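# Oiled my table and it's still tacky. Start again or wait?

**pennywhistle_drik**
Posted 08/05/2025 in Floors, Furniture & Finishes

Hello all, first proper post on here although I've been reading for ages (the grout thread saved my bathroom, thank you whoever that was).

So I've got a big wooden table, pale planks, nice grain, bought second-hand from a house clearance over in Drikdale. It had a thin old finish on it that had gone patchy where plates had been, so I sanded the whole lot back and gave it two coats of Zemano hard oil. I've used oil on chopping boards before and thought I knew what I was doing. I did not!

The left half looks lovely. The right half is shiny in places, a bit whitish when the sun gets on it, and if I press my palm down flat and lift it off again there's a definite pull. Paper sticks to it. The cat stuck to it, briefly, and has not been back.
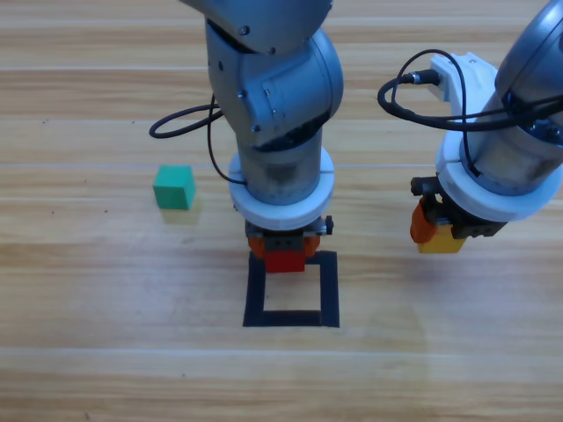 I think I put the second coat on too soon. The tin wants a full day between coats and I gave it an afternoon – we had people coming for Sunday lunch and I got impatient. I also ran out of rag towards the end and was more or less pushing the oil about with something already soaked, so I doubt much of the extra came off. The room's on the cool side too, north facing, one radiator that does its best.

What I'd like to know is whether I can rescue it as it stands or whether I'm back to bare wood. I really don't want to sand again. The dust got into everything last time, including a butter dish with the lid on, and I still can't work out how. I've also got half a tin left and would rather use it up than buy some other product on top, but I'll buy what I have to.

Things I've tried so far: leaving the window open, wiping it with a dry tea towel (left fluff, had to pick it out with tweezers), and glaring at it. Somebody at work said talcum powder. That sounds mad to me but tell me if I'm wrong.

It's been nine days, if that makes a difference.

---

**shed_and_kettle**

Don't sand it yet! I've done exactly this, on a sideboard, and got it back without lifting a sander.

What you've got is oil sitting on top of the wood with nowhere to go. The wood drank what it wanted with the first coat, the second one had nothing to soak into, and it's been lying there ever since going to toffee. The good half is the bit where you still had a clean rag.

Here's how I sorted mine, and I'd do it the same way again:

1. Open the windows and get some gloves on.
2. Put a little white spirit on a lint-free cloth (old cotton sheet is perfect, old T-shirt is fine, tea towels are awful as you now know). You want it damp and not dripping.
3. Rub along the grain, a patch at a time, and turn the cloth over constantly. When a bit goes yellow and sticky, move to a clean bit. I got through most of a pillowcase.
4. If there are stubborn shiny islands, use a white non-scratch pad with the same white spirit, light pressure, then wipe again.
5. Leave it alone for 2 days. Properly alone, no cloth, no fruit bowl.

It'll probably look dull and a bit sad at that point. Mine did and I had a small panic. Then do one very thin coat over the whole top, good side included, so it all matches. And when I say thin, I mean you should feel a bit stingy. Wait a quarter of an hour or whatever the tin says, then buff off every last trace with a dry cloth. If you run your finger over and leave a smear, keep going.

Please, please lay the used cloths out flat outside to dry before you bin them, or put them in a jar of water with a lid on. Oily rags bunched up in a bin can heat up by themselves and catch fire. I didn't believe it until I picked up a balled-up one in my own shed and it was properly warm. They go out on the washing line now, and next door must think I do terrible laundry.

Talc: no. You'll have a floury table, and then it'll be floury and sticky.

Nine days is long enough that it isn't going to dry nicely on its own, in my view. It'll go hard eventually, but it'll go hard ugly, with every smear where it is now.

---

**Brambleheath**

just sand it. half an hour with 120 and you're done. everyone messes about with solvents and ends up sanding anyway. or put varnish over the top, that's what i did with our kitchen one

---

**tallowandtwine**

I'd go with shed_and_kettle nearly all the way, and I'd beg you not to varnish over tacky oil. Varnish needs something sound to grip, and soft oil isn't sound. It might look fine for a month and then it starts peeling off in little flakes round the hot mugs. I took a finish like that off a café counter at Escobar once with a cabinet scraper and I was picking bits out of my jumper all week.

I've been doing up tables as a sideline for long enough to have made every mistake going, so here are a few extras.

**Warm the room up first.** A cool north-facing room slows oil down a lot. If you can get a little heater in there for the day before you start and keep it on low afterwards (well away from the white spirit and the cloths, and not while there are fumes about), the last coat will behave far better. Moving air helps as much as heat does. I prop a door open and let the draught do it.

**Try a patch.** Pick a corner that lives by the wall. If the stickiness comes away in a couple of wipes, you're laughing, and you can do the rest in an evening. If it drags and smears and won't lift, the oil has partly cured and you'll want the pad, or a scraper held nearly upright and pushed very gently. A scraper makes shavings and hardly any dust, so your butter dish is safe.

**Check how fine you sanded.** You didn't mention what grit you finished on. If you went very fine, say 320 or up, you may have more or less polished the wood shut and it couldn't take the oil in. Most hard oils like you to stop a good bit coarser than people expect. I stop at 150 on a table and it still feels silky once it's oiled. If the good half was sanded the same as the bad half, though, this isn't your trouble, and it's back to the rag.

**Stir the tin.** I know! But the heavy stuff sinks, and if you've used the first half without stirring then the half you've got left won't be the same mix. Stir it for longer than feels sensible, scraping the bottom. Don't shake it or you'll be chasing bubbles.

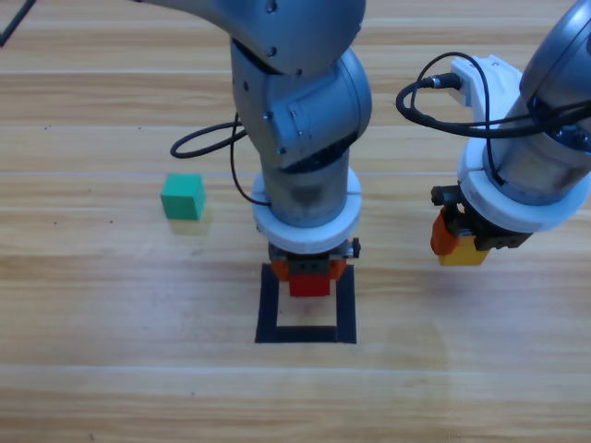
Should the underside get a coat as well? A thin one is worth doing on a solid top, as it helps both faces take up and lose damp at a similar pace, but it can wait until the top is right.

On how much oil to use, I did a dining table last spring, a fair bit bigger than most, and I weighed the tin before and after out of pure nosiness. The final coat used 82 grams. For the whole top! People pour that on the first corner. I put a small puddle in the middle, work it outwards with a white pad until it's gone as far as it will possibly go, and only then fetch a bit more.

Once it's done, treat it as dry to the touch but still soft for a week or two. Coasters, no wet cloths, and don't put a tablecloth on it, however tempting. Cloth traps the air and can print its weave into the finish. I have a lovely pattern of gingham on a side table that I've decided to be proud of.

You can use up your half tin, by the way, no need for another product. If there's a skin on top, cut round it and lift it out whole, and don't stir it in. If what's underneath pours like runny honey or thicker, bin it (properly, at the tip, not down the sink) and get a small fresh one. I like the Furov wax oil for tables, but I wouldn't mix makes on one top unless you're going back to bare wood.

---

**pennywhistle_drik**

You are all wonderful, thank you. Even you, Brambleheath, although I'm not going near that sander.

I finished on 240, and both halves the same, so I think it's just the soggy rag and the hurry. I tried the corner last night with white spirit and an old pillowcase and it came up beautifully after 3 wipes – a bit dull, as promised, but no pull at all when I put my hand on it. I could have cheered.

Plan is to do the rest on a day when it's warm enough to have the windows wide open, leave it, then do the stingy coat. I've stirred the tin and it's thinner than I feared, no skin. The rags are pegged out on the line next to the socks.

One more thing, if anyone's still reading. There's a pale ring near one end that didn't come out with sanding and shows through the oil. I've been assuming it's an old hot-pan mark. Do I have to deal with that before the last coat or can I leave it?

---

**tallowandtwine**

Before, if you're going to do it at all. Anything you oil over gets harder to reach. But if it survived a sanding it's fairly deep, and I'd live with it or park the fruit bowl on it. If you do want a go, scrape just that spot very lightly, feather it out well past the edge so you don't make a dip, and dab a bit of oil on to see how it looks before you commit to the whole top.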